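De: Keegan Henare
Para: lista prekano-control
Asunto: Re: la derecha no suelta

Trudy, mirado. El planner va bien, creo que es el umbral de agarre. Captura:

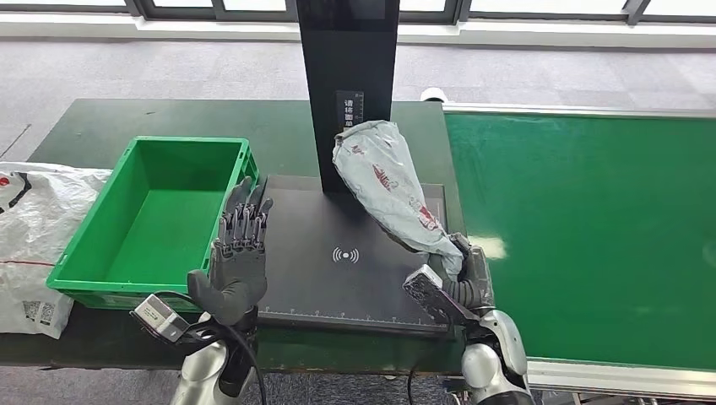 Mano derecha con la bolsa gris, izquierda abierta junto al cajón verde.

El umbral está en 4000 y con plástico arrugado la percepción baila. Probad 221 en la rama de Rhys, sin tocar la izquierda. La muñeca la miro aparte.

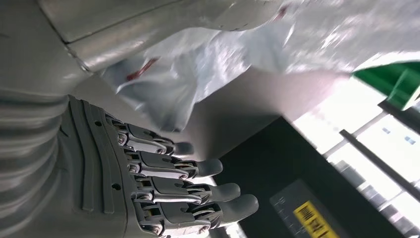
Lo otro, el timeout: 7 s me parece mucho, pero no lo cambieis hasta que Clem suba los logs.

Keegan

Trudy Grimshaw escribió:
> La derecha se queda esperando en el release.
> ¿Planner o control? Sin prisa, pero hoy.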